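Lamska Trip Planner Support
Ticket: Shared itinerary puts the Luik leg on the wrong day
Status: Open, waiting on customer
Opened: Friday, September 26, 2025

Hi support team! First off, I love this planner. I've used it for 14 trips now, mostly rail, and it has saved my skin more than once when a connection fell apart. So please read this as a bug report from a fan.

I'm putting together a group trip for October: Voltville to Luik on the night train, two nights there, then the bus up to Nallisley for the lantern festival. There are 36 of us going, and everybody gets the shared itinerary link. On my laptop it all looks perfect. On the shared link, the night train shows up as arriving in Luik before it leaves Voltville, and the first hotel night drops off the list completely.

What I've tried so far:

Logged out and back in. Same thing.
Deleted the night train and added it again by hand. It looked right for a minute, then flipped back after I hit Sync.
Made a new trip with only the train and one hotel night. Same problem, so I don't think it's the size of the group.
Opened the shared link in a private window. Still wrong.

I added the hotel entry back in case the old entry was damaged. 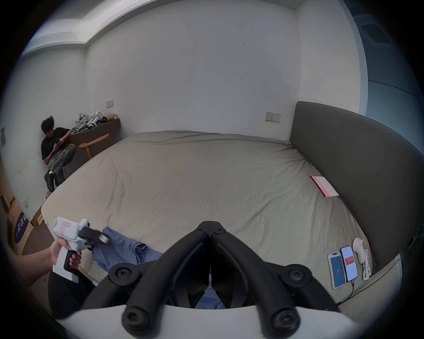 Lamska Support: Thanks for all the detail, it helps a lot! We can see the hotel night in your account, so nothing has been lost. The shared page seems to be reading the train's arrival time without its date. Could you open the train entry, turn off "Use local time at each stop," save, and then make a brand new share link? Please don't reuse the old one, as it keeps a stored copy for 6 hours.

OK, tried it, and we're getting somewhere! With local time off and a new link, the train leaves and arrives in the right order, and the hotel night is back where it belongs. I was so happy I did a little lap of the kitchen.

Two things are still off. The Nallisley bus now shows an hour early on the shared page, though it's fine in my own view. And the distance total says 400 miles for the bus alone, when that's the figure for the whole trip. 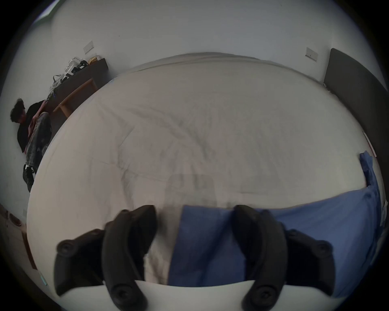 I also tested the PDF export while I was in there, and the PDF gets everything right, bus time included. So whatever the export is doing, the shared page should copy it! For now I'll send the group the PDF and hold off on the link. I can leave the small test trip in my account if you want to poke at it. It's called "Luik test 2," and the local time setting is still off on that one. Happy to try a beta build too if there is one.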